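Is shared workshop space worth it for a small team?
posted by Zellard

We're down to two commercial units near Urnitz Street and I love them both! One is 205 square feet with its own door, the other is a desk in a shared room.

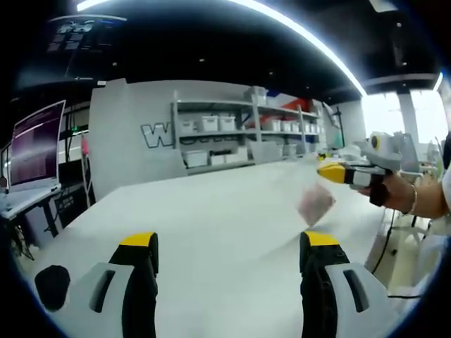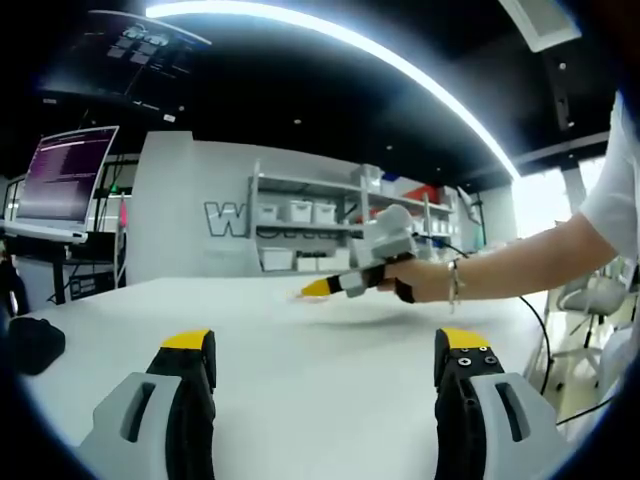 The white table, both times.

Has anyone leased month to month in a place like this?

Campos
Yes, and I'd do it again! We took a shared room in November – three months, then renewed. Ask for the cleaning fee in writing. Ours was $95 and it wasn't in the listing. Also check whether the heat stays on after 6 p.m.

Sovard
go for the private door, you'll love it

urnitz_left
Great street! Parking can run up to $100 a month there, so get a spot written into the lease before you sign.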